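**Can the machines do the chores yet? A thread, with apologies for the length (I've got a pot of tea on and opinions to get through).** 20/01/2022

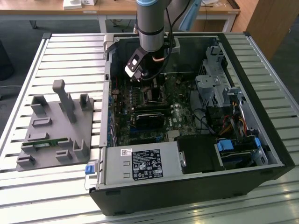
**1.** So people keep asking me whether I'm worried, given that I've spent most of my working life on a repair bench, and my answer has been the same for years: I'll start worrying when one of them can fold a fitted sheet. I still think that's fair! But I've had to soften it a bit this winter, and I'd like to say why.

**2.** Start with the house, as that's what most of you wrote in about. We have a Praken floor cleaner, a round one, and I am fond of it the way you're fond of a slow dog. It does the hall beautifully. It does the kitchen if all the chairs go up on the table first, which means I've done half the job before it leaves its dock.

**3.** And that, I think, is the trouble with nearly every household machine so far. They're good at the middle of a chore. The dishwasher washes, lovely, but somebody still scrapes the plates, loads them, takes them out and remembers which cupboard the big colander lives in. The beginning and the end are still ours.

**4.** Now the shop floor. A lot of you imagine that repair work must be far harder for a machine than laundry, it being "technical". I'd have said so too when I started. But a desktop PC is a much kinder thing than a jumper. It's stiff, it stays where you put it, and its parts go in one way round if the designer had any sense.

**5.** Take a memory module. There's a slot, there's a notch, there's a right place to push. If you wrote it down for a new starter it would fit on a postcard. A towel, on the other hand, is a different shape every single time you pick it up, and I've yet to see a postcard that covers that.

**6.** The bit that catches everyone out, people included, is the push itself. You line the module up, you press, and it resists, and there's that horrid moment when you think you're about to crack the board. Then it gives. I was taught to press one end and then the other and to stop if my thumb went white. How you tell a machine about a white thumb I don't know, though I gather the clever ones can feel how hard they're pressing.

**7.** And then there are cables, oh dear. If I could change one thing about the inside of every computer ever built it would be the cables. They spring back and they hide the very screw you want. I've got 10 fingers and some days I could do with a few more. Anything soft or bendy is where I'd put my money on the human for a good while yet.

**8.** Somebody asked about the coloured plastic bits inside office machines, the latches and tabs you press to free a drive. Those are a gift! Whoever decided you shouldn't need a screwdriver to get at a hard drive did every technician a kindness, and I suspect they did the robots one too, without meaning to. Make a thing easy for tired hands and you've made it easy for a gripper.

**9.** Which is where my mind has changed. I used to think the question was how clever the machine is. These days I look at how tidy the job is. A fixture that holds the part in the same spot each time, a case laid flat with the side off, good light, nothing rolling about. I'd want all of that for an apprentice as well.

**10.** For the historically minded: I have a repair manual for clocks, 1817 on the title page, handed down and missing its back cover. Its first piece of advice is to clear your bench and secure the work before touching it. I read that out at Csonka (the shop where I do my mornings) and got a small round of applause, followed by no tidying whatsoever.

**11.** My honest scorecard, then, out of 10. Hoovering a plain floor, 7. Swapping parts in a desktop that's been set up nicely for it, I'd go as high as 7 as well, and I surprised myself there. Swapping parts in a laptop somebody has spilt squash into, 2. Folding, 2, and I'm being generous.

**12.** Someone will mention the Neltum kitchen arm, so I'll get in first: yes, I've seen the adverts, no, I haven't tried one, and yes, if anybody has one that can peel a hot boiled egg I would dearly like to hear about it.

**13.** Right, tea's gone cold and the Praken has got itself under the sofa again. Do tell me which chore you'd hand over first. Mine's descaling the kettle, and it isn't even close.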